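Stidasell Packing Project: progress report for May
Prepared for Cerka by Alina Mihăilă

Work this month was on the mixed produce bags for the lunch scheme. The Oltasard site packed 601 bags, which brings the total since the start of the grant to 1576.

We have settled on a clear zip-top bag with a coloured closure. The contents can be checked through the plastic without opening it, and the strip is easy to find on a white table.

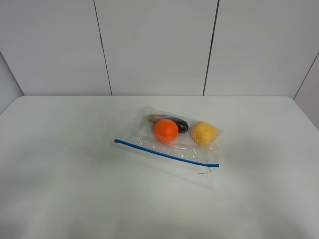 Fig. 1. Zip-top bag with blue closure strip, holding an orange, an aubergine and a yellow lemon-like fruit.

Round items go in first. Aubergines take up more room than we planned for, so the limit stays at one per bag. The packing sheet has been changed to say this.

Snorradóttir supplied 100 more bags at the old price. The next order will cost more and we have allowed £148 for it.

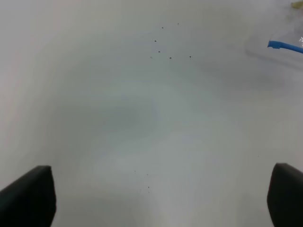 Tables are wiped down between batches, and this is now signed for on the packing sheet. Still to do: agree the delivery times with Oltasard, and find a second shelf for the spare bags. The spending table will follow separately.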